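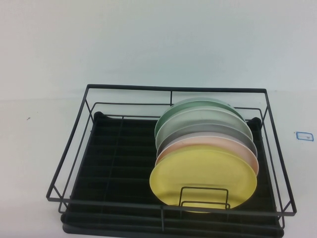

Home Guides Spares Contact

Section 5 – First use and weekly care of the Cevo countertop dishwasher

Read section 4 (levelling and hoses) before you start. The machine must be standing level and the inlet hose must be hand-tight at the tap adaptor.

5.1 Setting the water hardness

1. Look up the hardness for your postcode on your water company's website.
2. Hold down Programme and Start together until the display shows H.
3. Press Programme until the right level shows, then press Start once.

The machine leaves the factory on H3. Homes in Astgate will normally need H4.

5.2 Filling the salt

1. Take out the lower basket and unscrew the salt cap.
2. Pour in 300 g of dishwasher salt. Use the funnel.
3. Wipe any spilt grains off the floor of the tub and close the cap firmly.
4. Run the Rinse programme straight away, with no dishes inside.

Caution: never use table salt or put detergent in the salt container. Either one will ruin the softener and the guarantee does not cover it.

5.3 First wash

1. Scrape plates but do not rinse them.
2. Load plates facing the spray arm. Turn the arm by hand and check that nothing catches it.
3. Put one tablet in the dispenser and shut the lid until it clicks.
4. Choose Eco and press Start.

Eco is a long programme. Plastic lids and boxes often come out with drops on them – dry these with a cloth or leave them on a rack.

5.4 Once a week

1. Turn the filter anticlockwise and lift it out.
2. Rinse it under the tap with a soft brush.
3. Refit it and turn until the arrows meet.

Note: on machines with a serial number starting 3363 the filter is in two parts. Fit the mesh part first.

If the display shows E2, the drain hose is kinked or sits too high. Straighten it and start again. For any other code see page 203 of the full manual, or ring the Pladuvmont service desk and ask for Benedikt Zwahlen. The desk is closed on Wednesday.

12 comments 5 shares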